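Robot Manipulation, Part 2
Notes to Unit 6: Learning to grasp from a cluttered bin

Please read these notes before the exercise on Thursday. The algebra from Unit 5 is assumed and I do not repeat it.

1. The problem

We have a bin with several unknown objects in it. The robot must take one object out, put it in a second bin, and continue until the first bin is empty. We do not have models of the objects. The input is one colour image from a fixed camera, and the output is a grasp: a point in the image, a depth and an angle of the gripper.

In the older approach, which we saw with the Lano planner, the system first finds the object and its pose, and then looks up a stored grasp. This works well for known parts in a factory. With soft bags and shiny things the pose step often fails, and everything after it fails too.

2. The Pultach method

The method has two stages. In the first stage the robot tries grasps which are chosen almost at random, and each try is stored with its label, 1 for success and 0 for failure. In the second stage a network is trained to predict the label from the image and the proposed grasp. When the robot works, it proposes 130 candidates, gives each a score, and executes the best one.

Some remarks:

The label must be decided by the machine, otherwise the collection becomes too slow. Pultach compares the finger opening after the lift with the opening of fully closed fingers. Very thin objects, for example a flat cloth, are then sometimes counted as failures although they are held. Keep this in mind when you look at the data.

The two bins change roles. When one is empty, the robot begins to move the objects back. Like this it can run for many hours without a person.

The bins must not move. A small shift of a bin with respect to the camera is enough to spoil the calibration, and you will see it only later as a slow fall of the success rate. Fix them to the table with clamps, and check the clamps before each run.

3. Result

In our laboratory at Parkeck we repeated the second stage with the Ruddock object set. The trained network reached a success rate of 80 per cent, and the same arm with random grasps stayed far below this. Please do not compare this number directly with other papers. Success depends very much on how full the bin is and on which objects are left in it.

The failures were mainly of two kinds. In the first kind, the fingers come down on a neighbour of the chosen object and push it away. In the second kind, the object stands against the wall of the bin, and there is no free space for one of the fingers. The network gives such grasps a low score, as it should, but at the end of a run no other candidates may exist. We then allow a pushing motion towards the middle, which is treated in Unit 7.

4. For the exercise

a) Write the score as a conditional probability and explain what is assumed about the order of the tries.
b) Why is it a bad idea to train only on successful grasps?
c) Suggest a second way to decide the label which also works for thin objects.
d) Look at the figure. Mark two grasps which you would expect to succeed and one which you would expect to fail, and give your reasons in a few sentences.

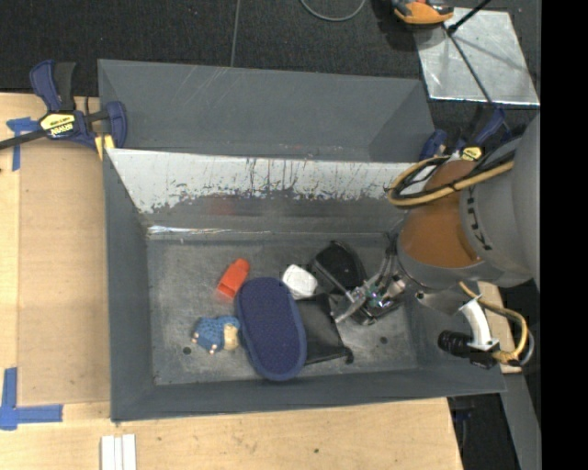 Figure 6. Gripper lowered into the front bin, which holds a small group of mixed objects; the second bin stands behind it.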